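Ticket: timeline page, whale evolution section, cards out of order
Status: reopened
Product: Karnen exhibit viewer, Prerberg museum install

8:40 am
Ambulocetus card loads before Pakicetus. Should be the other way round. Basilosaurus is fine. Cleared cache, same thing.

9:15 am
Checked the export from Clokik. 1,758 fossil records in, 74 with no age value. Viewer treats blank age as zero so they get dumped at the present-day end. Explains the land mammals showing up next to modern dolphins. Doesnt explain Ambulocetus.

10:05 am
Found it. Age field is stored as text on the older records, so it sorts by first digit. Changed to number, re-ran import. Order good now.

11:30 am
Reopened. Import stops at 2,000 rows, full set with the skull scans is 2,688. No error in the log, just quits. Split the file in two as a workaround, both halfs went in ok.

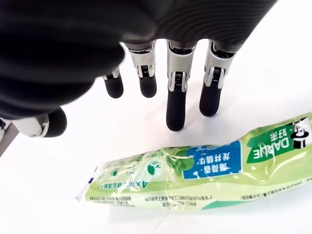
1:20 pm
Row limit is in the Kabbaj plugin settings, greyed out on our login. Asked for admin access. Still need ages for the blank ones, curators have the list. Leave ticket open till September update.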